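Feb 20, 2013

The new tablecloth is on! I have been wanting to get rid of the old brown one since before we moved to Grollberg, and this afternoon I finally walked down to Warrier and bought the peony one I'd been circling for weeks. Well, circling - I went in 2 times and came out with buttons and thread instead. Third try, I marched straight to the rolls at the back and had it cut before I could talk myself out of it.

It is so shiny. White, with big red and pink peonies and green leaves, and behind the flowers a printed pattern like a quilted headboard, thin gray lines in diamonds with a sparkly silver button wherever they cross. I know how that sounds. I love it. It's the kind of thing my grandmother would have put out for company and then covered with another cloth to keep it nice.
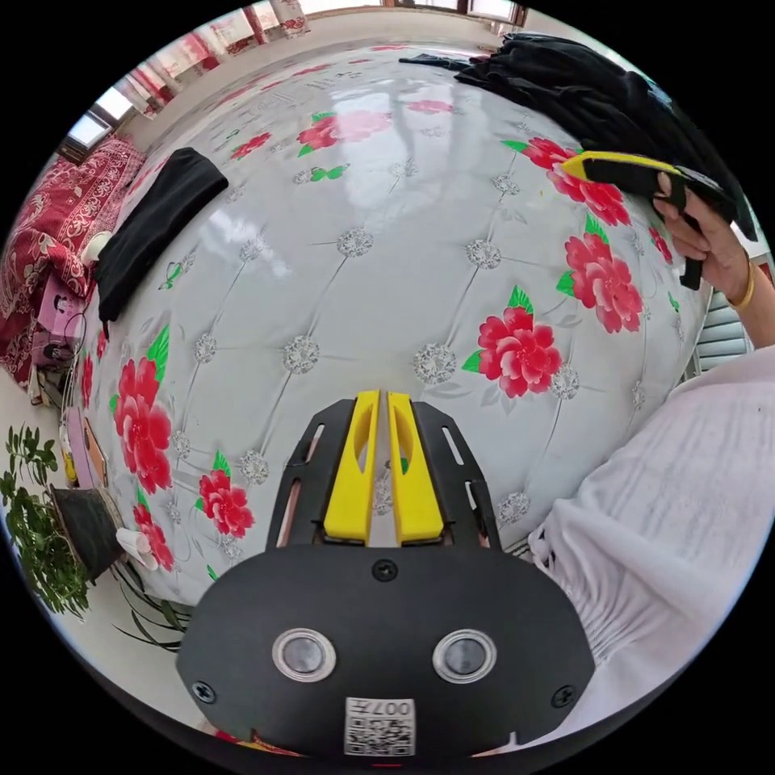

The windows shine right back up off the vinyl, and the whole room feels lighter even with the sky as dull as it's been all week. I found a little green butterfly tucked in among the flowers when I was smoothing it out, and I was ridiculously pleased. I hadn't spotted it in the store at all.

It won't lie flat yet. The roll had a mind of its own and there's a great big bulge I kept chasing from one side to the other. The woman at the counter said to give it 5 days and keep the radiator on, and if it's still humped up after that, a hair dryer on low. I may not last 5 days. I put the heavy Zurnance catalog on it for an hour after supper and that did nothing.

Still to do: trim the long side (leave 10 inches hanging, no more, or it catches on my knees), wash the black cloth and find a proper place for it, and look for chair cushions in a red that doesn't fight with the flowers. Grokby had some in the window but they were closer to orange. Maybe in March when they change the stock.

Ate my soup standing at the counter tonight so I wouldn't spill on it. Tomorrow I'm sitting down at it, spoon and all.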